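Cell Practice, Handout 3: Cables, Clamps and Bins
Brisa Meléndez, 29 May 2019
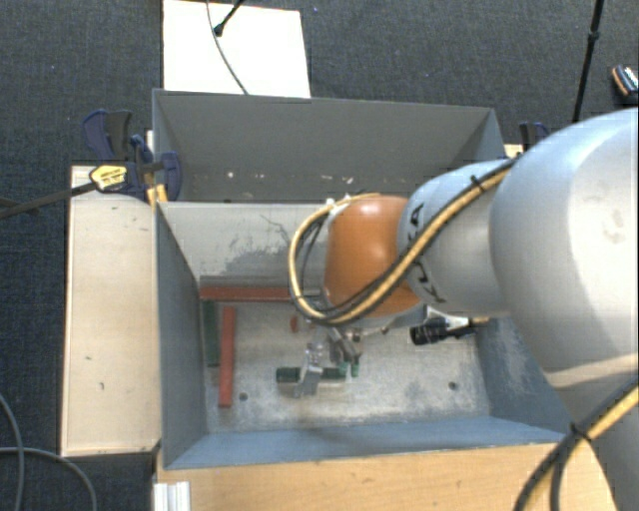

Bin picking with the KUKA arm. Keep an eye on the cable loop by the orange joint as you read.

Okay, so last time we did stops and fences, and I promised you something less gloomy. Today is housekeeping! I know, I know. But most of the trouble I've dealt with in picking cells came from a cable or a clamp, and hardly any of it came from the code you all want to spend your time on.

Where rules come from

You'll hear me mix up two kinds of rules, so let me split them here. First there are the published standards. For industrial robots start with ISO 10218, which comes in two parts (one for the robot itself, one for the robot system and how it's put together). Then there are house rules, which are whatever your shop writes on its own sheet. Ours is the Bestley sheet, named after the room. The house rules can be stricter than the standard and never looser. If you think you've found a place where ours is looser, come tell me, please, that's worth more to me than a good quiz score.

Cables on the arm

People tie a bundle down tight so it looks tidy, then the wrist turns and the bundle has nowhere to go. You need slack at the joints, and you need to know where that slack ends up. The yellow and black cables make a wide loop out to the left of the orange joint, low over the bin. So before anyone runs a new path, jog it slowly through the whole thing and watch that loop the entire time. Watch it against the bin wall. Watch it against the bars too, because the long red one at the far side runs right behind it from where the camera is.

Cable ties: the Bestley sheet says trim the tails flush. There's one up near the top of the bundle with its tail standing straight up, and that's a fail on our sheet. Small thing, I agree. Cut ends scratch hands and they catch on stuff, so get the flush cutters out of the drawer.

Holding the bins still

A bin that shifts a little makes your taught positions wrong, and you won't always notice right away. Clamp it where it can't creep. I like clamps near the corner where two bins meet, and on the opposite side as well. Check them by hand at the start of each session (arm stopped, please!). Then add the clamps to your collision model. Barajas left one out in March and we lost an afternoon to it.

Going low

With the fingers down close to the floor of the bin, all your margins get small at once. For practice runs:

Cap the speed at 100 mm/s anywhere below the rim.
Set a floor limit in software and test it with an empty bin.
One person on the pendant, and that person does nothing else.
Look over the bin floor before you start. Holes and worn patches can confuse a vision system, so write them down.
No reaching in for a stuck bar until the arm is stopped and you've said so out loud.

Log sheet

Use the Purkum form, the green one. The old Erau form doesn't have a line for clamps. Fill in your start time, who has the pendant, the clamp check and anything odd you saw on the cables. Short notes are fine, I just need to be able to read them.

For next class

Read the section on integration in your packet and bring me one house rule you'd add to the sheet and one you'd rewrite. We meet in room 419.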